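플레템니스(Pleltemness) 작업 공간 정비 사업 중간 보고
수신: 릴텍스(Liltex) 지원사업 담당자님
작성: 오라시우 페이쇼투(Horácio Peixoto)
2023년 10월 23일 월요일

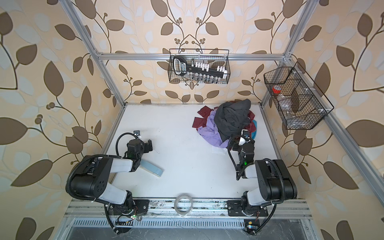 사진 1. 벽지를 바른 작업 칸. 위쪽 가로대와 오른쪽 기둥에 철망 바구니를 달았고, 바닥에는 옷가지가 쌓여 있다.

지난 보고 이후 가장 크게 달라진 것은 벽입니다. 9월 초까지만 해도 무늬 없는 벽을 그대로 쓸 생각이었는데, 집 안 같은 분위기를 내 보자는 의견이 나와서 견본을 여러 장 펼쳐 놓고 한참을 골랐습니다. 결국 크림색과 연한 살구색 바탕에 갈색, 청회색 잎이 큼직하게 들어간 벽지로 정했습니다. 처음에는 잎이 너무 크지 않나 걱정했지만 붙이고 나니 정말 마음에 듭니다! 안쪽 벽에서는 덩굴이 좌우로 갈라져 V자로 만나는데, 이 부분을 가운데에 맞추느라 한 장을 두 번 다시 붙였습니다. 오른쪽 벽은 왼쪽과 같은 무늬입니다.

벽지와 부자재 구입에는 2238유로를 썼습니다. 승인받은 항목 안에서 집행했고 영수증은 별첨에 모았습니다. 남은 예산 400유로는 다음 분기 수납용품과 옷감 구입에 쓰려고 합니다. 변경 신청이 필요하면 양식을 보내 주시기 바랍니다.

수납은 바닥에서 걷어 올리는 쪽으로 바꾸었습니다. 위쪽 가로대에 건 검은 철망 바구니에는 은색 금속 소켓과 흰색 플라스틱 소켓 홀더를 넣었습니다. 오른쪽 기둥의 바구니는 더 크고 칸이 나뉘어 있어서 빨간 뚜껑 통과 투명한 병 두 개를 따로 두었습니다. 예전에는 소켓 하나를 찾으려고 서랍을 전부 열어야 했는데 이제는 고개만 들면 됩니다. 작은 변화인데 일하는 기분이 꽤 다릅니다. 바구니 칸마다 이름표를 붙이는 일은 아직 남아 있습니다.

의류 정리 작업도 순조롭습니다. 9월 한 달 동안 정리 회차를 17회 진행했고, 개고 분류한 옷은 모두 122벌입니다. 한 회차는 옷을 뭉친 채로 바닥에 내려놓는 데서 시작합니다. 사진에 나온 것은 짙은 회색 옷과 그 아래 펼쳐진 연보라색 옷입니다. 색이 뚜렷이 다른 옷을 겹쳐 두면 어디까지가 어느 옷인지 금방 구분되어 기록하기가 한결 편합니다. 반대로 비슷한 색끼리 섞인 날은 기록지를 고쳐 쓰는 일이 잦았고, 얇은 옷은 여전히 모양을 잡는 데 시간이 걸립니다. 접는 순서를 두 가지로 나누어 비교해 보고 있으니 다음 보고에는 결과를 표로 정리해 넣겠습니다.

아쉬운 점도 적습니다. 흰 바닥판은 옷 색이 잘 드러나서 좋지만 가장자리와 앞쪽에 옅은 회색 얼룩과 긁힌 자국이 보입니다. 딜리코(Dillico)에서 받은 세정제로 한쪽 구석부터 시험해 보고, 그래도 남으면 바닥판 교체 견적을 케사다(Quezada)에 요청하겠습니다.

다음 분기 계획
- 바구니 이름표 부착 및 물품 목록 갱신
- 바닥판 세정 시험, 필요 시 견적 접수
- 수건과 아동복을 포함한 새 옷감 추가
- 접는 순서 비교 결과 정리

벽지 견본 중 쓰지 않은 것이 아직 몇 장 있습니다. 두 번째 칸에 어떤 무늬가 어울릴지 의견 주시면 반갑게 참고하겠습니다. 방문 일정은 11월 중 편하신 날로 알려 주십시오.

별첨: 집행 내역서, 영수증 사본, 9월 회차 기록지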